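Last updated: January, 4.15 pm

Flarport toy library opens its tabletop collection to every family in town

Flarport Toy Library is throwing open its cupboards! From this month, any household in the town can borrow from the new tabletop collection, a cheerful mix of 198 small figures and characters picked for play at the kitchen table.

The collection has been put together by Daryna Skoryk and Ifeanyi Adebisi, who spent the autumn sorting through boxes given by families in Flarport and Clenow. They looked for characters with plenty of personality — the sort a child will name within a minute and then insist on bringing to dinner.

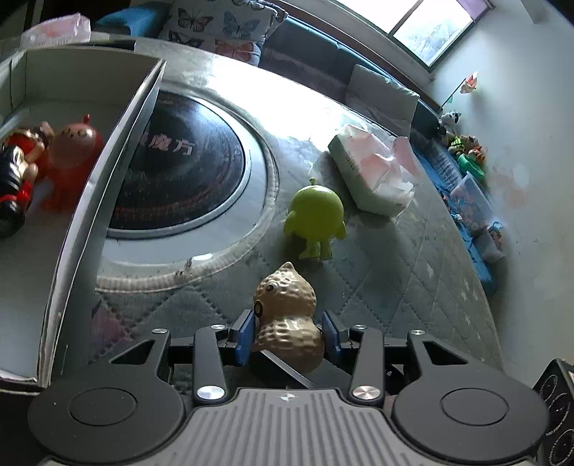

Peanut and the little green one, at the table

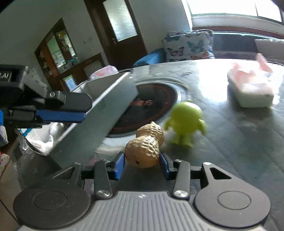
"We wanted figures that don't come with a story already attached," said Daryna Skoryk. "Give a four-year-old a couple of odd characters and a tablecloth and you'll hear the most wonderful conversations. My own favourite changes every week."

Families can take home up to three figures at a time and keep them for a month. Borrowing is free, and each set goes out in a cloth bag with a card of play ideas written by Young-sook Yoo, who has run story sessions at the library for years. Her cards suggest shops, hospitals, long train journeys and a very popular game about a lost hat.

The library already has 600 member families and lent 2,791 toys last year. It hopes to welcome another 70 households by summer.

Small parts are checked when each set comes back, and figures unsuitable for under-threes are marked on the bag. Donations in good condition are welcome at the Nwosu Street desk during opening hours — please hand them over in person. For membership forms or press visits, ask for Ashraf Lamrani at the desk.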